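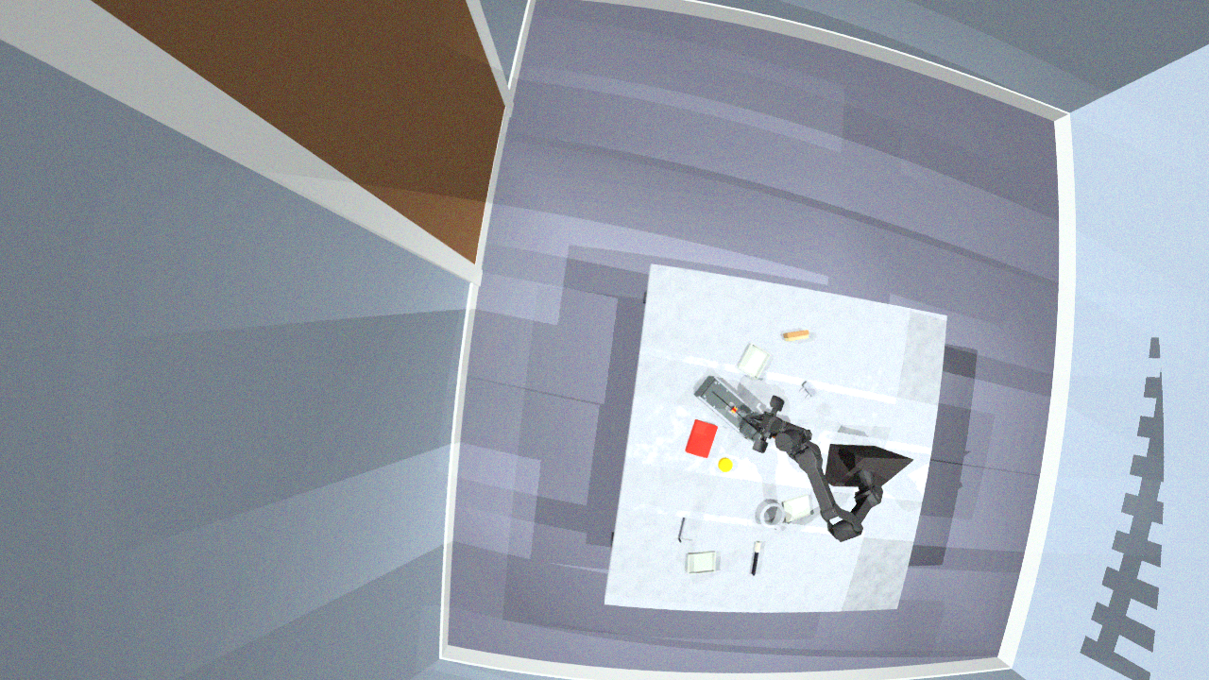
Jun 2, 2026

Worktop sealer trial, second batch. Offcuts of the pale marble from Korkden, honed, all from one slab. Three sealers: Onis (solvent), Grastia (water-based), Jaidee (wax paste). One piece left bare.

Prep as last time. Washed with plain soap, rinsed, dried in the cabinet until two weighings an hour apart agreed. Bare piece came out at 982 g. Sealers put on with a lint-free cloth, one coat, excess wiped off after 8 minutes. The Grastia tin asks for two coats but I want one coat across the board first. Second coats can go in the July batch.

Stain set: black coffee, olive oil, beetroot juice, lemon juice. One drop each from the small pipette, covered with a watch glass, left overnight, then blotted and washed.

Bare: oil has gone in and left a dark ring. Beetroot pink at the centre, fainter after the wash. Lemon has etched it, dull spot easily felt with a fingernail.
Onis: no oil mark. Coffee very faint. Lemon etch the same as bare.
Grastia: slight oil ring, coffee visible. Lemon etch the same.
Jaidee: oil and coffee clean. Beetroot left a mark in the wax itself, which came off with white spirit. Lemon etch smaller but still there.

None of the three stops acid, as expected. The leaflet we give to customers still says "protects against lemon and vinegar" - needs changing before it is reprinted.

Gloss meter would not zero on the black tile. Cleaned the tile, changed the battery, same again. No gloss figures for this batch. Hằng Vương has the spare key for the metrology cupboard, ask her for the other meter.

Abrasion: 500 strokes with the grey pad, then a water drop. Onis still beads. Grastia beads at the edges only, flat in the middle of the track. Jaidee gone completely along the track. The pad was loaded with wax by the end, so the later strokes were probably not equal to the early ones. Repeat with the pad changed halfway.

Cabinet was at 21 °C throughout.

To do: order pads, relabel the Grastia offcuts (the pen came off in the wash), second meter, photograph the etch marks under the low lamp.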